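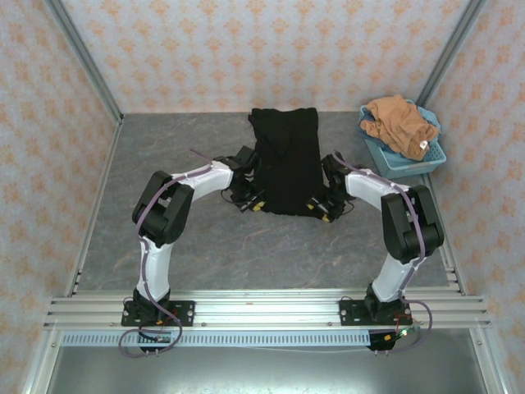
A black garment held at both edges.

The repair counter at Clelcombe opens at 7 and there is usually a queue by the time the urn has boiled. People bring school jumpers, work pants with the knees gone and, in winter, a lot of black coats. Black is the hardest colour to mend well. Two threads that look identical under a shop light can be a shade apart outdoors, and an old coat has often faded toward brown or green without its owner noticing.

The counter charges $14 for a plain seam and $30 for a zipper. Linings are quoted on the day. Those prices have moved once since the place started, and they still cover the thread, the power and part of the rent. A council grant pays the rest.

Last year the menders handled about 2,000 pieces. Knitwear made up the largest share, mostly elbows and cuffs. Fumley, the next town along, has no tailor left at all, so its residents make the drive with a bag in the boot and often a neighbour's bag as well.

Much of the equipment is second-hand. The overlocker is a Berneo that came from a closed uniform factory, and parts for it are getting scarce. The Tănase pressing table is older again but gives less trouble.

Not everything can be saved. Fabric that has worn thin across the seat will tear beside any new stitching, and the menders say so before taking money. Those pieces are sometimes left behind and cut up for patches – good black wool in particular. Pockets are saved separately, in a drawer under the till.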